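Rubrica sete

A proposta de aquisição tinha uma linha que Malou Thygesen não conseguia classificar. Estava na segunda folha, entre o controlador de reserva e o contrato de manutenção, e dizia: "Superfície de ensaio e objetos, conjunto." Valor: 2.473 coroas, sem imposto.

Malou trabalhava na contabilidade da Pavmont e tinha sido cedida ao laboratório até ao fecho do exercício. O seu plano de contas distinguia equipamento, consumíveis, software e serviços. Equipamento amortizava-se. Consumíveis gastavam-se. Um conjunto de blocos de madeira pintados não fazia nenhuma das duas coisas com clareza.

Levou a folha ao terceiro piso. Kumaresan Kulkarni estava a reapertar os cabos do braço e não se levantou.

"Linha sete", disse ela.

"A tábua e os blocos."

"São brinquedos?"

"Foram comprados numa loja de brinquedos. A função é outra."

Ela escreveu isso a lápis na margem. Perguntou qual era a função.

Kulkarni pousou a chave. Explicou que o braço executava instruções dadas em frases comuns: empurra o cubo azul para junto da estrela verde, afasta o coração do cilindro. A ponta era uma vareta, sem dedos, sem ventosa, sem atuador próprio. Só podia empurrar. Toda a dificuldade ficava, portanto, na trajetória e no atrito, e o atrito dependia da tábua.

"E não podia ser uma tábua mais barata?"

"Podia. A anterior empenou."

Malou anotou: vida útil indeterminada, risco de empeno. Depois riscou "indeterminada", porque o formulário só aceitava números, e perguntou quantos meses.

"Ponha 13", disse ele.

"Porquê 13?"

"A anterior durou 13."

Era a primeira resposta do dia que servia para alguma coisa. Preencheu o campo.

A reunião do orçamento foi marcada para 8 de junho de 2024, na sala pequena. Brynhildur Fogh presidia. Tinha à frente três cenários impressos, agrafados separadamente, e não gostava de nenhum. O primeiro previa um braço novo, com garra, e adiava a contratação do segundo técnico. O segundo mantinha o braço existente e comprava duas câmaras. O terceiro, redigido por Kulkarni, mantinha tudo como estava e acrescentava horas.

"Horas de quê?", perguntou Fogh.

"De funcionamento. O braço está parado durante a noite. Se houver alguém para repor os blocos, não precisa de parar."

"Alguém que reponha os blocos."

"Sim."

"Isso é pessoal. Não é equipamento."

"É a parte mais cara do equipamento", disse Kulkarni.

Fogh virou-se para Malou, que tinha o plano de contas aberto no portátil. Malou confirmou que era pessoal. Acrescentou que, pelas regras internas, despesas de pessoal directamente ligadas à colocação em serviço de um bem podiam ser capitalizadas com ele, até ao dia da aceitação. Depois desse dia, eram custo corrente.

"E quando foi a aceitação?"

Ninguém respondeu logo. Kulkarni abriu o caderno do laboratório e percorreu as páginas de abril. Tinham montado a base, calibrado o plano da mesa, feito o teste de paragem de emergência. O relatório de aceitação fora redigido, impresso e enviado à Lomonum, que fornecera o braço. Não havia registo de devolução assinada.

"Então não foi aceite", disse Fogh.

"Tecnicamente, está em comissionamento."

"Há quanto tempo trabalha?"

"Trabalha bem."

"Não foi o que perguntei."

Kulkarni fechou o caderno.

Seguiu-se uma discussão sobre a garra. Fogh queria a garra porque constava do pedido de financiamento, no parágrafo dos resultados esperados, e quem lê pedidos de financiamento lê esse parágrafo. Kulkarni objetou que a garra mudava o problema. Com uma garra, um bloco agarrado deixa de interagir com a mesa; o sistema passa a depender da pega, e todos os dados recolhidos com a vareta ficam a valer menos. Tinha 1.000 sequências anotadas. Não queria recomeçar.

"Quanto custa uma vareta?", perguntou Fogh.

"A vareta foi torneada aqui em baixo. O que custa é o colar de aperto."

Malou procurou o colar na proposta e não o encontrou. Kulkarni disse que estava incluído na linha sete.

"No conjunto de superfície e objetos."

"O formulário não tinha mais linhas."

Ela olhou para ele durante algum tempo. Depois pediu que lhe desse o preço do colar em separado, por escrito, até ao fim da tarde, e disse que ia acrescentar uma linha oito. Fogh perguntou se isso alterava o total. Malou respondeu que o total era o mesmo, mas que a sete passava a poder ser consumível, e consumíveis abaixo do limiar não iam a aprovação.

Fogh pensou no assunto.

"Portanto, se separarmos o colar, não preciso de votar a tábua."

"Correto."

"Separem o colar."

O cenário três passou com uma alteração: horas noturnas durante 2 meses, e reavaliação no fim. O pedido da garra ficou em anexo, com a indicação "fase seguinte", que na Pavmont não tinha data associada. As câmaras caíram sem que ninguém as defendesse.

À saída, Malou ficou para trás. Disse a Kulkarni que precisava de ver o bem. Era um requisito: quem regista um ativo deve verificar a sua existência física, e até ali só vira o braço desligado, com um pano por cima da tábua.

Subiram. Ele tirou o pano, libertou a paragem de emergência e esperou que os eixos referenciassem. O ruído era menor do que ela tinha suposto. Havia um atraso de software antes de cada movimento, e Kulkarni ia dizendo em voz baixa o nome da etapa, hábito que ele próprio não parecia notar.

Ela pôs a folha em cima da bancada e começou a conferir. Braço, número de série, conforme. Controlador, conforme. Mesa perfurada, azul, conforme, embora a proposta não mencionasse a cor. Colar, preto, linha oito. Perguntou se os blocos tinham número de inventário.

"Têm cor e forma."

"Isso identifica cada um?"

"Nenhum se repete. Há dois de cada cor, com formas diferentes."

Malou considerou se uma combinação de cor e forma constituía um identificador único nos termos do manual. O manual dizia "marca durável e inequívoca". Não dizia que a marca tinha de ser um número. Escreveu: coração amarelo. Escreveu: prisma triangular azul. Ao chegar às estrelas, parou.

"A verde e a vermelha são iguais?"

"A verde tem cinco pontas. A vermelha tem seis."

Corrigiu a entrada.

Kulkarni perguntou-lhe se queria dar uma instrução. O sistema aceitava texto escrito e estava configurado em inglês, mas ele traduzia. Malou disse que não era necessário para a verificação. Ele respondeu que o relatório de aceitação exigia um ensaio presenciado por alguém alheio à equipa, e que fora por isso que o documento de abril nunca voltara assinado: a Lomonum esperava um segundo nome.

Ela leu o campo. Testemunha do ensaio, nome legível.

Se assinasse, o braço ficava aceite. Aceite o braço, as horas noturnas deixavam de poder ser capitalizadas e passavam a custo corrente, e o cenário três, aprovado havia menos de uma hora, excedia o orçamento. Se não assinasse, o laboratório continuava a usar um equipamento que, no papel, ainda não funcionava.

"Quanto tempo dura o ensaio?", perguntou.

"Depende da instrução."

"E se a instrução for longa?"

Kulkarni percebeu antes de ela acabar a frase. Puxou o teclado para junto dela e deslocou-se para o lado da paragem de emergência.

Malou sentou-se. Pediu que os blocos fossem separados todos uns dos outros, depois agrupados por cor, depois outra vez separados, e que a série se repetisse até ao termo do período de reavaliação. No campo da data de conclusão escreveu "em curso". Kulkarni traduziu tudo sem comentários e carregou em executar, e ela pegou no lápis para registar a posição de partida.
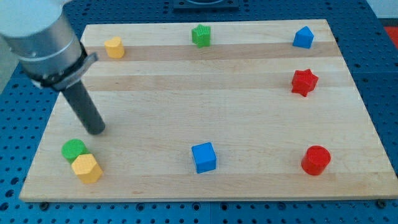
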